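New meeting room furniture at Iyer House

Dralent has finished refitting the small meeting room on the ground floor of Iyer House. The room reopened on Tuesday and can be booked through Grirnix in slots of 50 minutes.

The old folding tables have been withdrawn. Their replacement is a single fixed table, 700 mm high, with a white marble-patterned top. Seating is by black office chairs moved down from the second floor. The walls have been repainted white. Packaged items are kept in the rust-red woven basket at the side of the table, and refills are ordered through Rollino with the monthly supplies.

The surface should be wiped with a damp cloth and neutral cleaner only. Abrasive pads and bleach are not permitted. The artificial plant in the white pot needs dusting but no water.
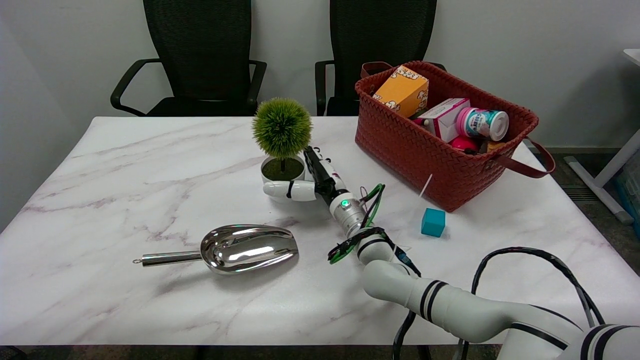 Workplace Services

The larger room next door is next on the schedule and will close for 3 days in August. Bookings already made for that period will be moved to room 21. Faults with the chairs or table should be reported at the ground floor desk before noon.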